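From: Washing-up rota, Stesbridge
To: Gamovby Shared House list
Subject: Re: [gamovby] Crockery, and what counts as "put away"

Replying to the whole list, as the last two replies went only to me and I'd like the suffering to be evenly spread.

On the evening in question somebody wrote:

> I don't want to be the person who starts another thread about the
> kitchen, but could we please agree what goes in the cupboard and
> what goes in the box for the toddler group? I went to lay the table
> for supper and found play food in with the real cups. I also found
> a real cup in with the play food, with real tea in it. I washed
> both but I am not doing it a second time.
>
> Also, are the big plates ours or did they come from the Stultau
> house when it closed? If they're on loan we ought to stop putting
> them in the microwave.

To take the second question first: the big plates are ours. The Stultau house gave them up when it closed, along with a fish kettle, three sieves and the trolley with the wheel. There was a list, which I have, and the word on it is "gift". It is possible that they were very keen to see the back of the fish kettle. You may microwave the plates with a clear conscience, though the larger ones won't turn round in there and will just knock against the side until you give in and eat your dinner half cold.

Now the box.

The arrangement since June has been that the toddler group's things live in the Katiyar crate under the window, and the house's things live in the two wall cupboards. As arrangements go it is not complicated. It has failed, as far as I can make out, for the following reasons.

First, the small cups. When the toddler group bought its tea set it chose cups that are, to a tired adult at half past nine at night, cups. We also own some small cups, left over from somebody's espresso period. I have drunk out of the wrong sort myself and noticed only when I wanted more than a mouthful. I don't think we can blame anyone for putting a cup where cups go.

Second, the crate has a lid that doesn't fit any more. It fitted when it was bought. Then it was used as a step by someone changing the bulb over the sink (you know who you are, and thank you for the bulb) and now it bows in the middle, so the crate is never properly shut, so it never looks finished with, so people drop things in as they go past. I have taken out of it, in a single month, a tin opener, a bicycle light, half a packet of oatcakes and the rota.

Third, the table. Everything in this house that has no home goes on the table. I go down to wipe it and find I have inherited a decision about every single item on it, and being a person of weak character I move the lot to one end and wipe the other.
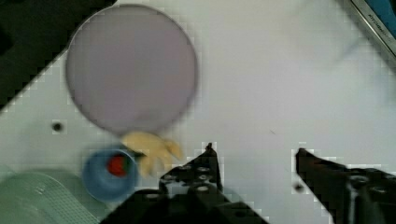 So on to what I'd like us to do, and please would people object before the house meeting and not during it.

Play things go back in the crate at the end of the session, before the chairs are stacked. Once the chairs are stacked everyone believes they have finished, and it would take a better speaker than me to persuade them otherwise.

Anything left on the table after supper that belongs to the toddler group goes in the crate too, washed or not. I know this will upset the people who like things washed first. I am one of them. But a grubby toy in the right place is an easier problem than a clean one behind the gravy boat, and the group gives its things a going-over before each session anyway.

The espresso cups leave the wall cupboard altogether and go up on the shelf over the fridge. If anyone misses them they can have them. I'd put the chance of this at slim.

Big plates on the bottom shelf, standing on their own, with nothing on top of them. At the moment there's a colander on them, and a pudding basin in the colander, and to get one plate out you need three hands or a willingness to live with noise. Please don't nest things in other things merely because they fit. That goes for the crate as well - half the lost play food last month had been lovingly tucked inside something else, and we only found it when the something else was lent to the chapel.

The gloves. I've been asked about the washing-up gloves by more than one person. They hang on the hook to the right of the sink, in pairs, cuffs down. They are not to be left in the bowl, where they fill up and lie in wait. There are new ones on order in medium and large. Nobody has owned up to being a small, so if you are a small, speak now.

As to money: a new crate with a lid that shuts is 8 pounds, and I propose we just buy one out of the kitchen tin and don't discuss it. Last time we discussed a crate, we ended up with a subscription to a composting newsletter. The old one can go in the shed for pegs.

Somebody suggested labels. I am not against labels. I would only point out that the tea towel drawer has had a label on it for as long as I've lived here, in capitals, and that when I opened it this morning it contained batteries, a candle and one tea towel. If someone wants to make labels I'll happily stick them on, and I'll try to look surprised at the results.

Somebody else (off list, so I'll protect them) suggested that we move the toddler group's things out of the kitchen and into the back hall. I did think about it. The trouble is that the back hall is where the coats are, and the under-threes regard a coat as a sort of pocket with extras. We would be finding plastic vegetables in our sleeves until Christmas. I'd sooner have them in with the cups.

One last item while I have you. There's a saucepan without a handle on the draining board. It has been there long enough for people to begin washing up round it. If it's yours and you mean to mend it, lovely, please mend it. If it's yours and you don't, the tip at Stesbridge is open till 3. I shall be going anyway with the carpet, and there's room on the front seat.

Objections to the list, please, so that I don't have to forward them.

-- 
Gamovby Shared House, kitchen and general
To leave this list, send a blank message with "leave" as the subject. You will still be on the rota.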